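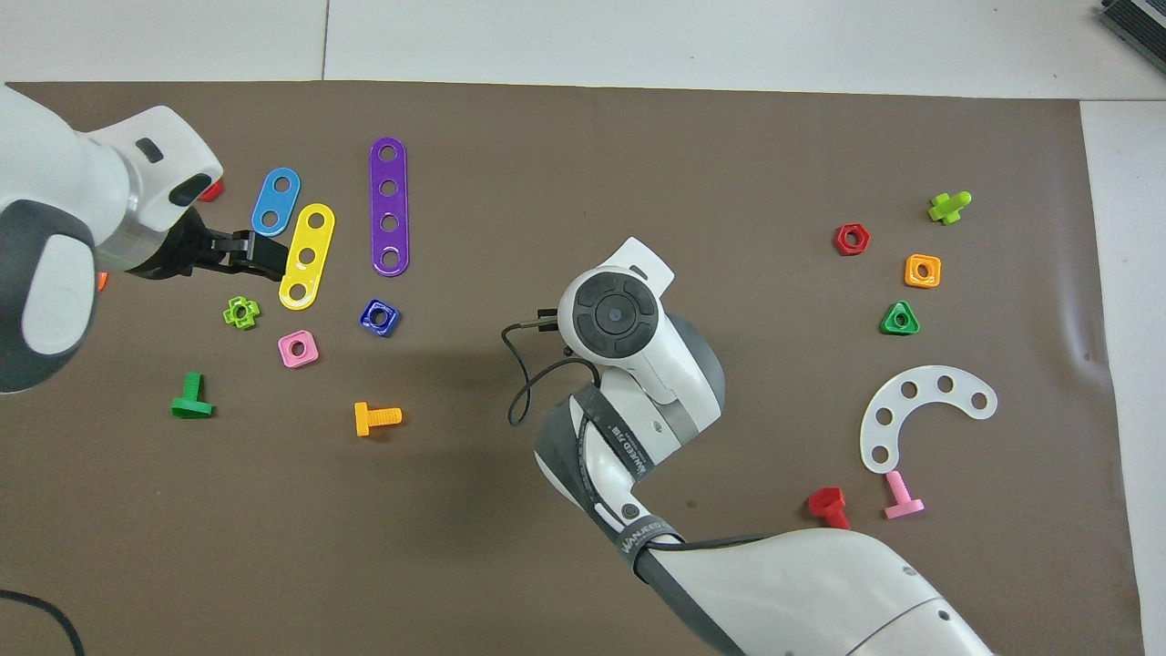

Roos Verbruggen escribió el 21 de octubre de 2024:

> Hola a todos. He leído los mensajes del fin de semana y sigo sin entender por qué damos por hecho que la consulta obliga al pleno. Si Grustden y Stullden votan cosas distintas, ¿qué pasa? El decreto de fusión habla de "oír a la población" y yo, que no soy jurista, leo ahí que se la oye y punto. Tampoco me queda claro qué hacemos con la gente de Etard, que paga sus tasas en un municipio y lleva a los niños al colegio en el otro. Antes de repartir más octavillas me gustaría que alguien me lo explicara despacio.

Querida Roos, querida lista:

Me alegra muchísimo que lo preguntes, porque llevo desde septiembre queriendo escribir este mensaje y siempre encuentro algo más urgente que hacer (regar, por ejemplo, o discutir con mi cuñado). Perdonad la extensión, ya me conocéis. Quien tenga prisa puede saltar al final, donde hablo de la reunión.

Vamos primero con lo de "oír". Tienes razón en que el decreto usa ese verbo, y a mí también me escamó la primera vez. El artículo 6 dice que la propuesta de fusión se someterá a consulta y que los plenos resolverán "oída la población". Leído así, a secas, la consulta no obliga a nadie. Pero hay que leerlo junto al acuerdo que firmaron los dos plenos antes del verano, en el que cada uno se compromete a no seguir adelante si en su término municipal gana el no. Es un compromiso político, de acuerdo, y no hay juez que lo haga cumplir. Ahora bien, está votado, consta en acta y lo apoyaron todos los grupos, también el que ahora se hace el despistado. Yo no me imagino a ningún concejal de Stullden explicando en la frutería que aquello era un decir.

Si un pueblo vota sí y el otro no, por tanto, la fusión se para. No hay mayoría conjunta. Esto conviene repetirlo, porque he oído en la cola del médico a dos señoras muy convencidas de que los votos se suman y de que, como Grustden es más grande, Grustden decide. No se suman. Cada pueblo cuenta los suyos, y bastante miedo hay ya en Stullden a ser el hermano pequeño como para que encima circule eso. Si alguien puede deslizarlo en la hoja parroquial o donde sea, se lo agradeceré.

Lo de Etard es más enredado y aquí voy a ir con cuidado, porque no quiero decir ninguna tontería y que luego me la saquéis en la cena de Navidad. Etard pertenece administrativamente a Grustden, de modo que sus vecinos votan allí. El colegio y la recogida de basuras los comparten con Stullden mediante un convenio viejísimo que se renueva solo mientras ninguna de las partes lo denuncie. Con la fusión el convenio deja de tener sentido, claro, porque habría un único ayuntamiento. Sin fusión, en cambio, sigue tal cual. A mí me han dicho en Grustden que hay quien quiere denunciarlo si sale el no, una especie de castigo, y me parece una barbaridad, pero lo he oído de una sola boca y os pido que lo toméis como lo que es, un rumor. Preguntaré por escrito. Si contestan, lo cuelgo aquí.

Y ya que estamos, un poco de números, que son los que de verdad mueven a la gente. El informe Van Dijk (está en la web municipal, en un rincón, hay que buscar "anexos" y armarse de paciencia) calcula que la fusión ahorraría 105 euros al año por hogar. Suena bien. A mí me sonó estupendo, hasta que llegué a la letra pequeña de las páginas finales, donde se ve que el ahorro supone cerrar una de las dos oficinas de atención al vecino y no sustituir a los funcionarios que se jubilen. No digo que esté mal hecho el cálculo, al contrario, me parece un trabajo serio y bien contado. Digo que quien reparta la cifra de los 105 euros tendría que repartir también la otra parte, y en el folleto oficial la otra parte no aparece por ningún lado. Para mi madre, que no se maneja con el ordenador y va a la ventanilla hasta para preguntar la hora, cerrar la oficina de Stullden es perder media mañana en autobús. Eso no sale en ninguna tabla.

Dicho esto – y sé que alguno va a fruncir el ceño – sigo sin tener decidido mi voto. Hay cosas de la fusión que me gustan. Tendríamos por fin un solo plan urbanístico en la orilla del canal, donde ahora cada ayuntamiento hace lo que le parece y así está el paseo, que empieza con farolas y termina en un barrizal. Tendríamos más peso cuando se negocien los autobuses con la provincia. Y quizá, quizá, un pleno en el que no fueran primos la mitad de los presentes. Por eso me gustaría que esta lista siguiera sirviendo para informarse y no se convirtiera en la lista del no. Las 2811 firmas que se entregaron eran para pedir la consulta, y las pusieron personas de las dos opiniones. Me consta porque a unas cuantas las convencí yo mismo en la puerta del mercado, prometiéndoles que firmar no significaba estar en contra. Quisiera poder seguir mirándolas a la cara.

De ahí mi opinión sobre las octavillas, Roos. Las que tenemos impresas dicen "Que decidamos los vecinos", y esa frase la suscribo entera. Las que propuso alguien el sábado, con el ayuntamiento de Stullden y un crespón negro, pues mira, no. Entiendo el enfado, de verdad que lo entiendo, pero esas que las pague quien las quiera y que las firme con su nombre. Con el dinero de la colecta yo preferiría reimprimir las primeras y añadir por detrás dos cosas: que cada pueblo cuenta sus votos por separado y dónde se puede leer el informe completo.

Queda el asunto de la participación mínima, que no mencionas pero que va a salir. El reglamento de la consulta no fija ninguna. Hay quien lo ve como un agujero y quien lo ve como una ventaja; a mí me preocupa, porque si vota poca gente cualquiera de los dos bandos dirá después que aquello no vale. La única defensa que se me ocurre es ir casa por casa, con buen ánimo y buen calzado, y recordar a la gente que hay que llevar el documento de identidad. El año de la consulta sobre el aparcamiento a más de uno lo mandaron de vuelta por no llevarlo y ya no regresó.

La reunión será el jueves a las siete y media, en la sala de arriba de la biblioteca de Grustden. La entrada de la calle principal está en obras, de modo que hay que pasar por el patio. Yo llevaré copias del acuerdo de los plenos y del resumen del informe. Si alguien de Etard puede acercarse con el texto del convenio, o con una fotocopia aunque sea mala, nos haría un favor enorme, porque el que tengo yo está incompleto y le falta justo la cláusula de denuncia. Para los que venís desde Stullden, me caben dos personas en el coche. Salgo de la plaza a las siete en punto, escribidme en privado y no a la lista, por favor, que la última vez acabamos todos recibiendo los horarios de todos.

Roos, si después de este ladrillo te sigue quedando alguna duda, llámame por la tarde y lo hablamos con calma. Y gracias por preguntar, lo digo en serio, seguro que había más gente con lo mismo en la cabeza.

Un abrazo grande para todos, y hasta el jueves.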